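Section 4: Fitting the grippers and routing cables

Applies to Orham two-arm kit, head camera version. If you have the older Jellico grippers stop and read section 9 first, the plugs are different.

Before you start
Power off at the base. Wait 35 seconds for the arms to settle. They will sag a bit, hold them.
You need the 3 mm hex key (in the lid bag), cable straps, a soft cloth.

CAUTION: Never plug or unplug a gripper with the base live. Kills the board. Not covered by warranty.

1. Left arm first. Line up the dot on the collar with the dot on the wrist.
2. Push on till it clicks. Quarter turn. Four screws, finger tight, then a half turn each with the key. Don't overdo it, the housing is plastic.
3. Plug in the cable. Flat side of the plug faces out.
4. Leave a loop at the wrist, 12 cm of slack is plenty. Too tight and it pulls out when the wrist rolls.
5. Run the rest down along the arm. Keep it off the joints.
6. Same again for the right arm. More cable on this side, so strap it below the housing.

Note: part no. 1004 is the long cable, 2129 the short one. Some May boxes had the lables swapped. Check the length, not the sticker.

Clearance
Both arms need room to swing. Tables, cartons, loose leads, anything on the floor near the base, move it back. Fixtures on a wall are fine so long as the head camera can see them and the arms stop short of the wall.

First power up
7. Base on. Arms stay down untill the light goes solid.
8. In the Flurnura app pick Home, then Raise. Both arms come up in front of the camera.
9. Look at the camera view. Both grippers should show, with neither cable across the fingers. 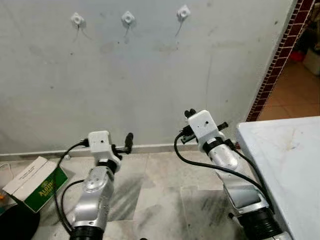 Fig. 4-3. Head camera view, both arms raised towards the wall. Note cable loop on the left arm.

10. If a cable crosses the fingers, lower the arms, power off, re-strap. Don't reach in while they're up.
11. Run Open/Close five times each side. Listen for clicking. Clicking means loose screws, back to step 2.

Spares: Rizzi Parts, quote the kit number on the base plate.
Rev. 3 November 2021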